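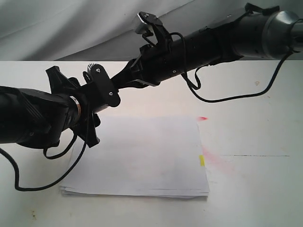 Two arms over a stack of paper on a white table, cables hanging in loops.

Workshop Tips: Good Habits Around Two-Arm Benches

These are the house rules we use for small robot arms on a tabletop. They were first written up for the bench at Rorano and have been changed a few times as other people started using them. Most of them apply to any small arm you might have at home or in a shared shop.

Before you switch on

Clear the table down to the job. If the job is paper, the only thing on the table is paper. Mugs, phones, screwdrivers and tape go on the side shelf.

Look at the cables with the arms at rest, then move each arm by hand through the reach it will need. A hanging loop is fine. A loop that goes tight at full reach will pull a connector out sooner or later, and one that drags on the table will sweep your paper off. Adjust it with a hook-and-loop strap. Don't use zip ties on the moving part of an arm; the cut end scratches people.

Check the finger screws with the right size driver. Snug is enough. If one has come loose twice in a month, put a drop of removable thread locker on it and write it in the log.

Find the stop button and press it once. Do this every session, even if you were the last one to use the bench.

Working with paper

Square the stack before you start. Tap the long edge, then the short edge, and set it down flat. A skewed top sheet is the usual cause of a double pick.

Keep stacks to 100 sheets or fewer. We tried bigger ones and the bottom half crept.

Sticky tabs may stay on if they mark something you need, but put them all on one side, away from the fingers. Staples and clips come out first.

Fan new paper before loading it. Paper straight from the ream clings, more so in winter when the heat is on.

Where two arms share a space

Give each arm its own half of the table and mark the middle strip as shared. Only one arm goes into the shared strip at a time unless the job is a handover or both are holding the same sheet. Thodoris Zervas wrote this rule after a pair of fingers locked together and bent a link, and it has saved us a good many parts.

Run any new motion at the slowest setting with no paper down. Watch it all the way through twice. Then load one sheet, then the stack.

Gears at the fingertips and anywhere else in the open should be kept free of lint and paper dust. A dry, soft paintbrush does it. No oil on open gears when you are handling paper, or you will find it on every sheet.

People

Hair tied back, sleeves above the wrist, no lanyards.

Hands stay off the table while the arms have power. To straighten a sheet, press stop, wait for the arms to settle, then reach in. Some arms drop when power is cut, so know which kind you have and support it if you need to.

One person is in charge of the stop button. If that person leaves to take a call, the arms stop too.

Cleaning the table

White tops show everything, and that helps, as you can spot a dropped screw right away. Wipe with a damp cloth and a little dish soap. For marker and ink, use rubbing alcohol on a rag, after testing a corner. Let the surface dry fully before any paper goes down. Scouring pads dull the finish and it will hold dirt from then on.

A plain cloth behind the bench cuts down on distraction if you are using a camera. Keep it well back from the elbows, and hem the bottom.

The log

Write down the time, your name, what you ran and anything odd. "Left arm clicks near full reach" is a good entry. "Fine" is not much use to the next person.

Questions from readers

Shobha Rodrigues asks whether cardstock follows the same rules. Yes, but keep the stack to half the height and open the fingers a little wider.

Tiburcio Contreras wants to know if a rubber mat under the paper is a good idea. A thin one is, if you tape down all four edges. Reset your table height afterward or the fingers will press too hard.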